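The Coat Rack Comes Back to Work

By Noémie Royer

May 27, 2021 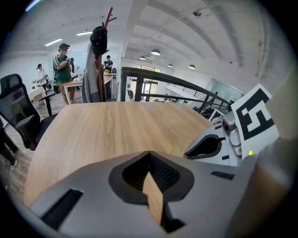

My grandmother kept a coat rack by her front door that was older than my mother, and I can still tell you which branch belonged to whom. Grandpa's hat went on top, always, and the rest of us worked our way down by height, so that the lowest peg was for whichever cousin had most recently learned to walk. I hadn't thought about that rack in years until I began visiting offices for this piece and found that people who could have any furniture they liked were asking for one just like it.

Not a row of steel hooks, mind you, and not a locker with a number on it. They want the wooden kind, with slender brown branches that go up toward the ceiling like a young tree that has wandered indoors. Hang a black baseball cap near the top and a gray hooded jacket lower down the pole, and a room full of desks starts to look as if people live there a little.

Hugo Chevalier, who furnishes workplaces under the name Skilach, told me he used to leave the coats until the very end of a job. Now he starts with them. "You learn a lot about a room from where folks drop their jackets," he said, and then he talked for a good half hour about the backs of chairs. A mesh-backed office chair, in his view, makes a terrible hanger – the sleeves drag on the floor and get rolled over, and the shoulders come out shaped like the chair.

He is just as firm about tables. He likes pale oak grain, or anything close to it in color, with the rack standing behind the far edge so that a darker brown rises up past the light wood. It's a pleasant pairing, and it works at home too, if you have a dining table that has turned into a desk this past year (mine has, and I doubt it's ever going back).

Phyllis Entwistle, who repairs old racks in a workshop behind her house, has 67 of them waiting for attention. She begins with the base, tightening whatever wobbles, and only then looks at the branches. Her advice to new owners is to hang the heavy coats low and spread them evenly around the pole. Hats can go wherever they please. She plans to have the whole lot finished by July, though when I left she was already unloading another one from her car.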